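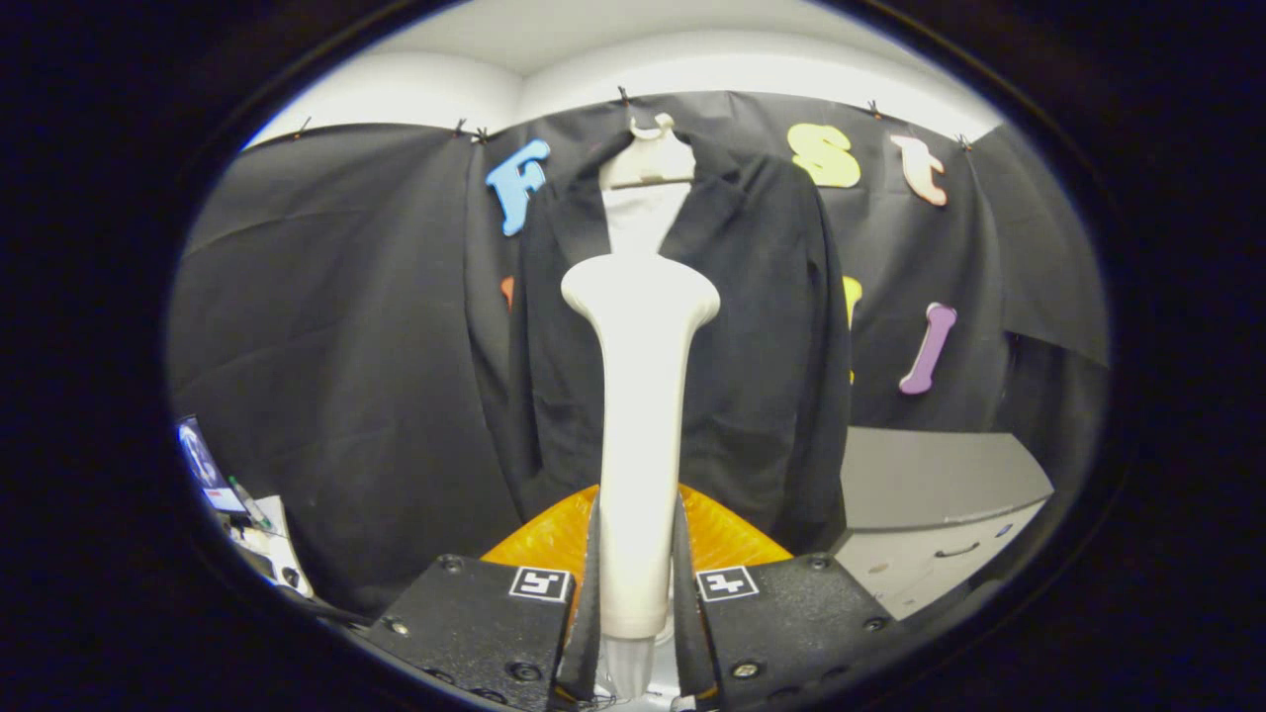 Why Does a Jacket Need a Hanger?

Put your hands on your shoulders. Do you feel how they are a little round, and how they go down at the sides? A suit jacket is made to sit on exactly this shape. When you take the jacket off, your shoulders go away, so the jacket needs another pair. This is the job of the hanger.

What happens on a chair?

If you throw a jacket over a chair, the cloth folds in places where it should not fold. After one night, you may find creases in it. On a hanger, the weight of the cloth pulls everything gently down, and many small creases become flat again by themselves.

Words to learn

Lapels: the two folded parts on the front of the jacket, below the collar.
Lining: the thin, smooth cloth inside. It helps your arm to slide into the sleeve.
Hook: the bent top of the hanger. It goes over a rod or a line.

Try it at home

Ask a grown-up for a jacket and a hanger. Hold the hanger by the hook. Put one end into the left shoulder of the jacket and the other end into the right shoulder. Now look from the front. Is one side lower? Move the collar a little until both sides are equal. Close one button, and the jacket will not slip off so easily.

Leave it for 15 minutes and look at the creases again. Which ones are still there?

Written by Imke Hinrichs, Oltley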